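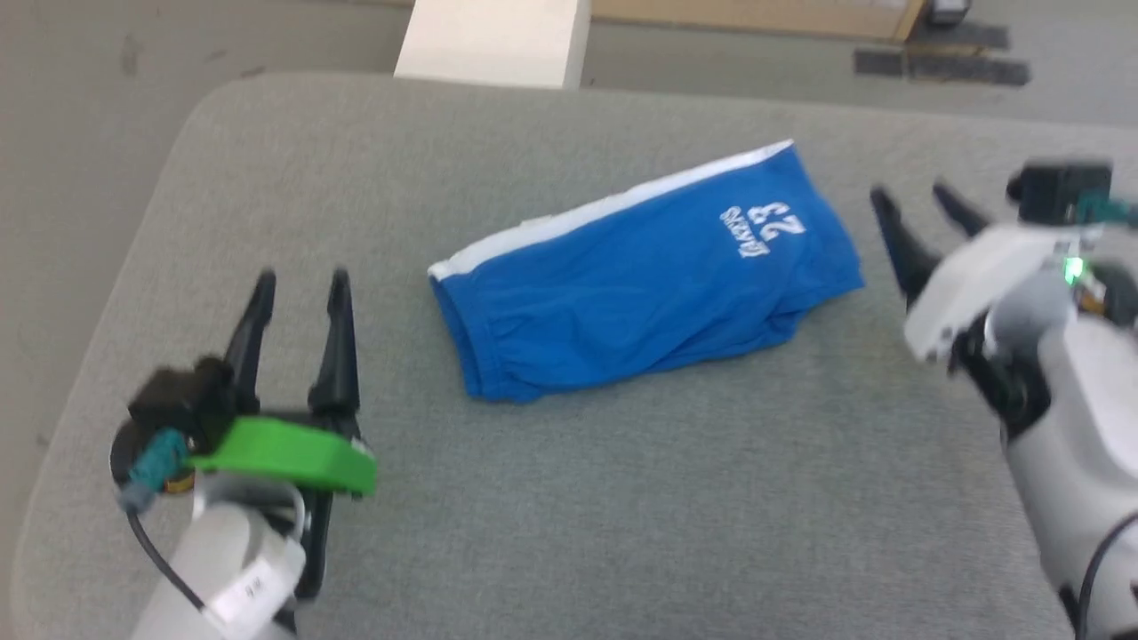
Ticket 147: left arm lets go of the shorts mid-fold

Opened by: Elie Hamdan, Folding Team, Prirko Robotics Club
Opened: 8 Nov 2019
Status: open, again
Priority: high (was "medium" until we read the competition calendar)

What's wrong
Both grippers go for the two ends of the blue Lakers shorts. The right one picks up its end and keeps it. The left one picks up its end, thinks it over for a second, and drops it. We ran the routine 35 times after school and got 14 clean folds. The judges want a fold, so a heap with a stripe on it scores zero.

What we tried
1. Restarted everything. Same result, but we felt productive.
2. Swapped the left and right grip settings in Hakim (our control script, named by last year's seniors, who left no comments in it). Left arm still drops.
3. Put Stikitz grip tape on the left fingers. Now it holds on to the shorts beautifully and won't give them back. Tape removed.
4. Slowed the lift to half speed. Better! The fold also takes so long that we'd run out of match time on the second garment.
5. Ran the lift at full speed with nothing else in the routine, just up and hold, to see if the drop comes from the lift or from the fold.

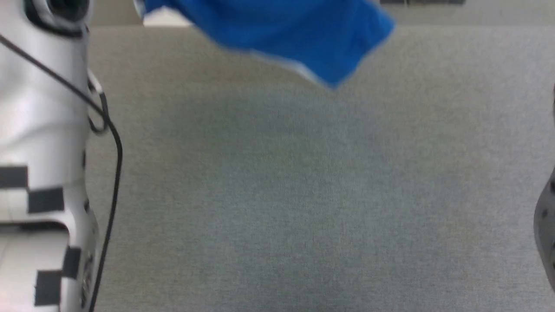
Step 5 is the first one that told us anything. With only the lift running, the left side held every time. So the grip is fine, and the trouble starts when Hakim hands over to the fold section. There is a "relax" command in there from April with a wait of 2 seconds on it, left arm only. It was put in for towels. We don't fold towels anymore.

Next
Comment out the relax line and rerun the full set. Whoever has the Drosteck login, please back up the script first, as the last "small edit" cost us a meeting.

Leaving this open until the rerun is done. Please don't close it because it "looked okay once."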